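About Us: The Zuldale Voter Registration Project

Helping our neighbours get on the register, and stay on it
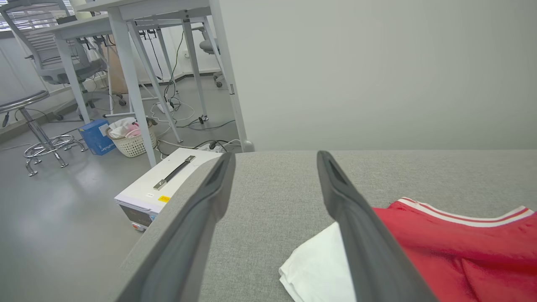

Zuldale, 24 Apr 2019

Welcome, and thank you for stopping to find out a little more about us. We are a small local organisation with one fairly simple job, and that is to help people in Zuldale and the villages nearby to register to vote, to understand the letters they get from the elections office, and to turn up on polling day (or post their ballot in good time) without any nasty surprises. We don't belong to any party, we don't put up posters for anybody, and we will never ask you how you voted or how you mean to.

We began in the back room of the Mughal Reading Rooms on Drarex Street, a building that went up in 1903 and still has the original draughts. Irfan Mughal had been letting people use the table there to fill in forms of all sorts - housing, school places, bus passes - and he noticed that the voter registration form was the one people most often took home and never brought back. Some thought they had been put on the register automatically when they paid their council tax. Some had moved three streets away and assumed that the old entry would follow them. A few had been told by a cousin or a workmate that they couldn't vote at all, and had believed it for years when it was perfectly untrue.

So in August, before the autumn canvass forms came round, Irfan and his friend Tomomi Nakajima put a notice in the window offering help with registration for anyone who wanted it. They expected a quiet afternoon. By closing time they had run out of chairs, and Tomomi was sitting on the stairs with a gentleman who had brought every letter he had received from the council in a carrier bag and wished to go through them in order.

That was the start of it, and we have been at it ever since. Over the past year we have helped 425 people with their registration, which we're very proud of, although we know there are plenty more doors in Zuldale we haven't knocked on.

Who we are

Tomomi looks after the drop-in sessions and trains our new helpers. She used to work as a poll clerk and has a great fondness for the rules, and if you have a question about what happens when two people with the same name live at the same address, she will be delighted to hear from you.

Bienvenido Yap runs our visits to sheltered housing and care homes, where many residents have a vote they have stopped using because the walk to the polling station got too much for them. He carries postal and proxy application forms everywhere and is very patient with small print.

Jhosep Arango visits colleges and workplaces. He is especially keen to reach young people who are old enough to register but not quite old enough to vote, and also people who have come here from abroad and would like a straight answer about which elections they can take part in.

Asif Tanoli keeps our accounts, edits the newsletter and answers the telephone. If you ring and hear a kettle in the background, you have got through to Asif.

Irfan still opens up in the morning.

What we can help with

Most of our time goes on first registrations and changes of address. We can sit beside you while you fill in the form online, or we can find you a paper one if you'd prefer to do it by hand. We can help you apply for a postal vote, or arrange for somebody you trust to vote for you as your proxy. We can explain the difference between the full register and the open one, which puzzles nearly everybody the first time, and we can show you how to opt out of the open register if you'd like to.

We also get a good many questions about who is allowed to vote in what. The answer depends on your nationality, your age, where you live and the kind of election, and it isn't the same for a local council as it is for Parliament. Please do come and ask before you decide that you can't. Please also come and ask if you have been sent a form and aren't sure you are entitled to fill it in, as we would much sooner help you get it right at the beginning. Where we aren't certain of the answer ourselves we'll telephone the elections office with you there in the room, and the final decision always rests with them.

What we can't do is give advice on immigration matters, tell you which candidate to choose, or hand in a completed postal ballot on your behalf. People do ask, and we hope you'll understand when we say no.

How we are paid for

We live on small donations, a modest yearly grant from the Zikia Trust, and the proceeds of the Christmas quiz. We take no money from parties, candidates or campaign groups. The newsletter goes out to 200 households by post and rather more by email, and it's free to anyone who'd like it.

Coming to see us

The entrance is on the side of the building, up 2 shallow steps, and there is a ramp round by the bicycle stands if that is easier for you. It helps to have your National Insurance number with you, but do come anyway if you can't find it. Children are welcome and so are quiet dogs. We speak English, Urdu, Spanish, Tagalog and Japanese between us, and with a little notice we can usually find somebody for other languages too.

If you'd like to lend a hand, we are always pleased to meet new helpers, and you don't need to know anything about elections before you start. Tomomi will see to that. Just put your head round the door, or leave a message with Asif and one of us will ring you back.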